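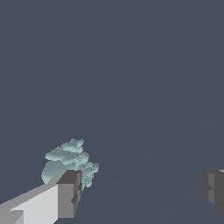

How a Pipe Organ Makes Its Sound

A pipe organ is a musical instrument played with the hands and the feet. It works by sending air through pipes. The organ in the Ristmont Concert Hall has 1,060 pipes. The tallest stand far above the player's head, and the smallest are shorter than a pencil.

Where the air comes from

An electric fan, called a blower, fills a large box with air. In earlier times, people pumped the air by hand. The air waits in the box until the organist presses a key. A small valve then opens, and air enters the pipe above it.

Most pipes work like a whistle. Air passes through a narrow slit near the bottom and strikes an edge. This makes the air inside the pipe shake very quickly, and the ear hears the shaking as a note. Long pipes give low notes. Short pipes give high notes. 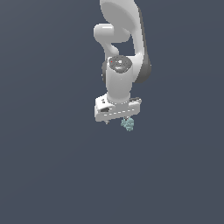
Halyna Vasylenko tells young visitors that the lowest notes are felt in the chest before they are noticed by the ear, and she asks them to place one hand flat on the bench while she plays.

What the stops do

Beside the keys are knobs called stops. Each stop turns on a set of pipes with its own kind of sound — soft like a flute, or bright like a trumpet. Pulling out several stops makes the music louder and fuller. In the Ristmont organ, 389 of the pipes are made of wood. The others are metal.

Playing with the feet

The organist also has a keyboard on the floor, called the pedalboard. It usually plays the low notes. Organists often wear thin shoes so that they can feel each pedal.

Words to know

Blower: the fan that supplies the air.
Stop: a knob that turns on a set of pipes.
Pedalboard: the keyboard played with the feet.

School groups may hear the organ each morning in July.

© Ristmont Concert Hall, Learning Department | Contact us | Back to top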